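5.2 When the drawer task went bad

I promised in the introduction that I'd talk about our failures as plainly as our good runs, so this section is the ugly one. It covers the fault we ended up calling the stale latch (my name for it, and I'm sorry to everyone who now has to say it in meetings). It showed up in the simulated kitchen, in the task where the robot has to open a drawer, pick something up, and put it inside. Short task, or so we thought when we put it on the list!

A bit of background first. The policy runs on top of Altero, our planning layer, and Altero passes its goals down to Stinedex, the small controller that actually moves the joints. Stinedex keeps a list of contacts. When a finger touches something it adds a contact, and when the finger lets go it is supposed to drop it again. All of the force limits hang off that list. If the controller believes a hand is holding a handle, it allows a stronger pull from that arm, since drawers can stick and we wanted it to be able to tug.

You can probably see where this is going. We didn't, for weeks. The contact was dropped when the fingers opened past a set width, and the check for that width ran only while the arm was in its "manipulate" mode. If Altero switched the arm to "travel" in the same control step as the release, the check never ran. The contact stayed on the list, the higher force limit stayed on with it, and off went the arm toward its next goal with permission to pull on a drawer handle it was no longer touching.

Figure 8 shows two views of the drawer task. I picked the first one for the arm and the open drawer, which are the two things that matter most in the rest of this section.

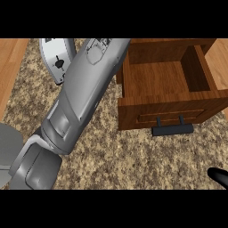 Gearóid Gilmartin: I'd push back on calling this a controller bug. Stinedex did what its spec told it to do. The spec says a mode change ends the manipulate checks, and Altero is free to change modes whenever it likes, so the hole is in the agreement between the two. Fix only the release check and you'll meet the same thing again in some other mode.

I'm leaving that comment in, in full, because it changed how we wrote the fix. My first patch was exactly the one Gearóid warns about. I moved the width check so that it ran in every mode, reran the worst seeds, saw them pass, and went home happy. The next batch had the fault again, this time through a pause command, which cleared the finger readings before the check could look at them. So much for that.

Now the numbers. We ran 3199 episodes of the drawer task with the original code. The stale latch by itself does nothing you would notice, and an episode can carry one all the way through and still be scored as a success. It turns bad when the arm with the extra force meets something solid on its way, and the simulator then reports a contact force far over the limit we meant to have. We had set up our log to save only failed episodes in full, so for the quiet cases we had no trace at all. I can't give an honest rate for the fault for that reason, and I'm not going to guess one. What I can say is that we sorted the bad episodes into 3 groups by what the arm hit: the drawer front, the cabinet, or the other arm. The last group worried us the most. Two arms shoving each other at full drawer-pulling force is funny in simulation for about one second, and then you remember that there's a real pair down the hall.

We never saw the fault on hardware. I'd love to take credit for that, but the real arms go through Stüber, a separate safety box with its own current limits, and it doesn't read the contact list at all. It would most likely have tripped before anything broke. I say "most likely" on purpose. We haven't tested it, and I don't want anyone quoting this paper as proof that the box would have saved them.

The other view in Figure 8 is of the pick-up half of the task, with the can as the object and the drawer standing open. Picking is where a stale contact gets confusing to debug. The list can then hold an old handle entry along with a new, perfectly good entry for the object, and the printout looks like a busy robot doing two jobs at once. I read right past it in at least 5 logs. 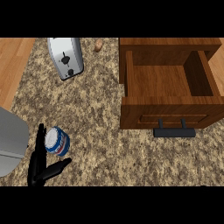

Why not just lower the force limit for everything? We tried, and the drawers with the stiffest slides stopped opening, so we would have traded a safety fault for a robot that couldn't do the task.

The fix we kept has 2 parts. First, a contact now carries an expiry. It has to be confirmed by a fresh finger reading every few control steps, in every mode, and if no confirmation comes in, it goes off the list and the limit drops back with it. A missing reading counts as no confirmation, which takes care of the pause case. Second, Altero has to ask before it changes an arm's mode, and Stinedex may hold the change until its list is settled. This costs us a small delay at each release. I found it annoying for a day and then stopped noticing it.

We also changed the logging, and I'd suggest this to anybody with a similar setup, whatever controller you use. Every episode now saves its contact list and force limits, passed or failed. The files are big and Redska, our storage server, complains about it, but the next time a fault hides inside successful runs we'll at least be able to count it. The rerun with the full fix and the new logs is reported in Section 5.3, along with one new failure that I'm still arguing with Gearóid about.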